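Hanging things up, and other hard problems: inside the Larport robotics club

27 December 2019

Hsiu-ying Poon has a habit of drawing in the air when she talks about robots. Elbow up, wrist over, two fingers pinched together. By the time I've got my coat off she has already reached across the table and moved my mug to the far side of it, to show me why the approach angle matters.

She runs the after-school robotics club at Larport, and this year her older group is entering the Briment Challenge for the first time. It's a student competition held in February, and the whole of the first round takes place in simulation. There's a virtual arm, a virtual table and a job to be done, and every team gets the same 100 attempts to do it.

"People's faces fall a bit when I say it's simulated," she says. "They want metal! But I've got students who would never have gone near the real arm, they'd be terrified of breaking it. On the screen they can smash it into the table all evening and then press reset. You learn so much faster when you're allowed to be terrible."

The task her group picked is called the peg swap. An object hangs on one peg board, and the robot has to lift it off and hang it on the other. Poon says she thought it sounded rather easy. Her students did too, for one session.

"With a block on a table, you come down, you close the gripper, you go up. Lovely. With something on pegs you can't just yank it upwards. You have to pull it away along the pegs first and then travel, and then you've got to do the whole thing backwards at the other end, when your own hand is in the way. We had it knocking into the boards for weeks. I loved it, I'm not going to lie."

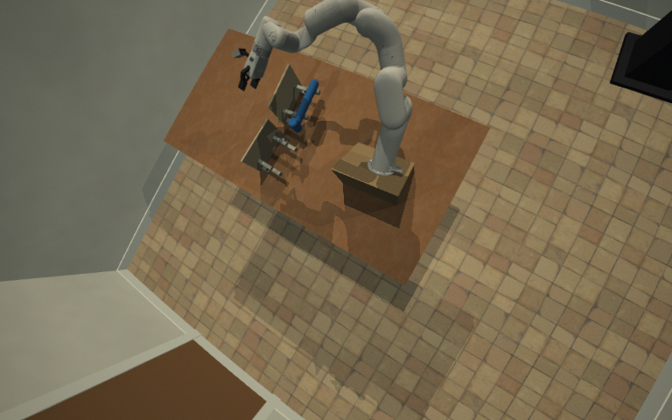
The peg swap in simulation, with the blue tool hanging on the upper board and the gripper out over the far corner of the table.

The group call their program Doven, after a cat in a story one of them wrote at primary school. It has grown to 459 lines, and Poon is as proud of the ones they've deleted as the ones that are left. The early version was a long string of fixed positions, typed in by hand. It worked beautifully as long as the tool was exactly where they expected it, and fell to bits the moment it was shifted a little.

"So we sat down and had a proper argument about it," she says. "A really good one, with the whiteboard and everybody talking at once. And what they came up with was to work out every move from the pegs. Where's the peg, which way does it point, where do I need my fingers so I can slide straight off it? I didn't give them that. I was making the tea."

Did it help? She grins and turns her laptop round to show me a spreadsheet. The old version managed 2 successes out of 100 once the starting position was varied. The new one is at around 40.

"Which is still less than half, I know, I know. But look at the jump!" Most of the remaining failures come at the second board, she explains. The tool gets there in one piece, then turns slightly in the grip, and one end misses its peg. The students are trying two fixes side by side, a firmer grasp nearer the middle and a slower final approach, and there's some rivalry over which will win.

They also have a friendly feud going with the team from Hsiao College, who chose the same task and have been sending over cheerful messages about their own score. Poon refuses to tell me what it is. "Higher than ours," she says eventually. "For now."

I ask what she looks for when someone new wants to join. Maths, programming?

"No, none of that, we can teach that. I like the ones who watch a run go wrong and say 'ooh, do it again'. They lean in. You can't fake that."

The club starts back after the holidays, with a few weeks left before the entry has to be in. There's one more thing she wants to try, to do with the wrist, and she's drawing in the air again before I've found my pen.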